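The Clear Surface Rule

The rule book from Womley had 361 clauses, and Chinyere Lawal had been hired to say whether a robot could follow them. She had asked, on the phone, whether a person could follow them. The man at Womley laughed as if she had been making conversation.

She read it on the train to Rerkska with a pencil. Clause 12 said that an arm must not begin to move until the work area was clear. Clause 13 said the work area was any area in which work was done. She wrote "oh good" in the margin and kept going. By the time she got off she had used up the point of the pencil and was pressing with the wood.

Grewal met her at the desk downstairs. He had run the Preltis test group for six years and had the look of a man who had been sent a lot of binders.

"We passed it already," he said in the elevator. "All 324 of the ones that apply."

"Who decided which ones apply?"

"We did."

"And who checked?"

"That would be you."

The testing was all done in simulation, which she had known, and which she had planned to be rude about. A simulated robot can't break a real finger. It also can't be surprised by a real cat. She had sat through too many talks in which someone showed a clean run on a screen and said the word "proven." Still, Grewal's people had built a whole room in there, with a desk and chairs and a door, and he didn't say "proven" once while he was logging in. She gave him that.

He put the wrist view up on the big screen and sat back.

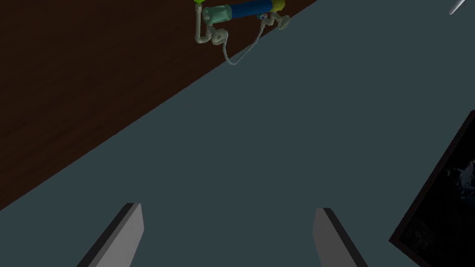 Wrist view. Gripper open, nothing held.

"Clause 12," he said. "Is the area clear?"

She looked at it longer than he wanted her to. There was a lot of bare gray between the fingers and the pipe fixture, and if you had shown her only that part she would have said sure, go ahead. But the fixture had a cord or a hose hanging off it in a loop, and the bottom of the loop lay over onto the gray.

"What did your checker say?"

"Clear."

"With that hose on it?"

Grewal leaned in. "The fixture's on the wood. The checker goes by where the object is resting."

"And the hose?"

"Belongs to the fixture."

"So the hose is on the wood."

"According to the checker," he said, and had the decency to sound tired about it.

She wrote it down. It was the kind of thing she had been finding for eleven years. A rule gets written by somebody picturing a mug. A mug is in one place. Then the rule meets a hose, or a tablecloth, or a drawer left open, and the software does exactly what the rule says and everyone signs the page. The page was already signed, in this case. It carried the date 6/1/25 and two sets of initials, one of them Grewal's.

"I want the room view," she said. "And clause 40."

"Forty's the exits."

"I know what forty is."

Clause 40 was her least favorite. It said that every door within the working space should be "in a known state." It didn't say known by whom. It didn't say what the arm should do if the state changed, or how often anyone was supposed to look. She had once called a committee member about a clause like that, and he had told her that the word "known" had been chosen with great care. It had taken them most of a September, he said. She believed him.

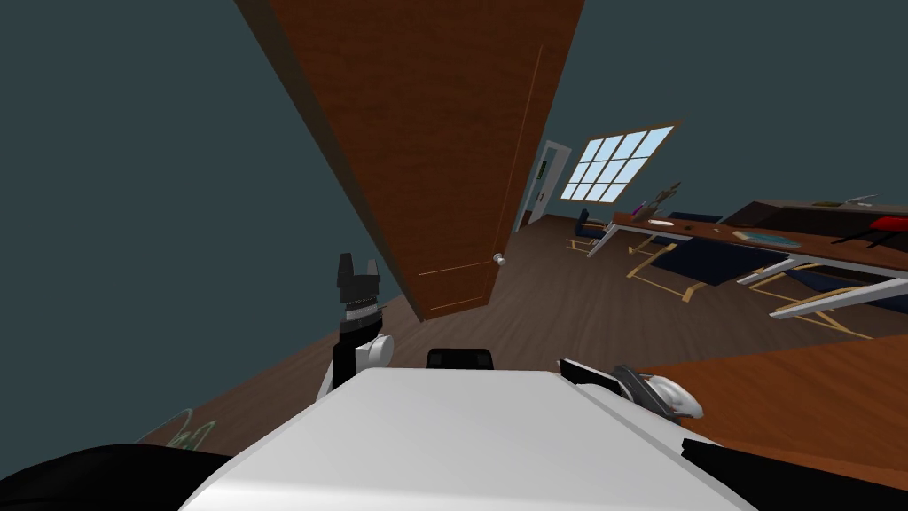
Grewal scrolled the log. The door was entered as open, at the start, one time. After that the log never mentioned it again.

"It's known," he said.

"It was known for one line."

"The rule doesn't say to check twice."

"Would you check twice?"

He thought about it. "If I was in there with it? I'd check all day."

"Then write that down someplace," she said. "Because you aren't going to be the one in there."

He got up and made coffee, and she went through the rest alone. Some of it was fine. She wasn't so far gone that she couldn't see that. The speed limits were plain and had numbers in them. The stop rule was one sentence long and she could not find a way around it, though she tried for a while out of habit. Somebody at Womley had written those on a good day, before the meetings got to them.

But the rest was fog. "Suitable grip." "Reasonable care when near furniture." What was reasonable care near a chair? She had hit her own shin on the same one at home twice that week, and she had a college degree and a fair amount to lose.

When Grewal came back he set a cup by her elbow and read over her shoulder.

"You're going to fail us," he said.

"I'm going to fail the book. You're just standing next to it."

"They'll send a new one."

"They will. It'll be longer."

He pulled his chair around. The robot was still up on the second screen, waiting for whatever it had been told to wait for. The coffee was bad. She drank it and turned to the back of the binder, where Womley had printed a section of common questions, in bigger type, for people who had given up on the front. She had saved it for last because that was where these books tended to tell the truth by accident. She read the first entry out loud.
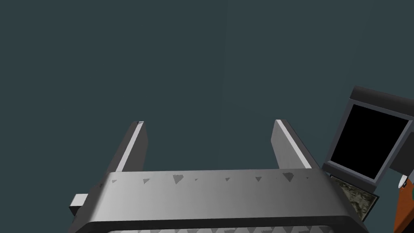 "Who is responsible for confirming that the work area is clear before an arm moves?"

"The person who starts the run is responsible, and that person should look at the whole area with their own eyes before giving the command, even when the automatic check has already reported it clear."

Grewal put down his cup. "Is that in the clauses?"

She went back through the front with her finger on the page, past 12 and 13, past the doors. She checked the index. She checked under "person."

"It's only back here," she said.

"Does the back count?"

She looked at the cover, and then inside the cover, where the small print was. The questions, it said, were offered for the reader's convenience and formed no part of the standard.

She sharpened the pencil, tore out the page, and clipped it to the front of her report. Then she asked him to start the hose run again, and this time to read her out loud what the checker thought it was looking at.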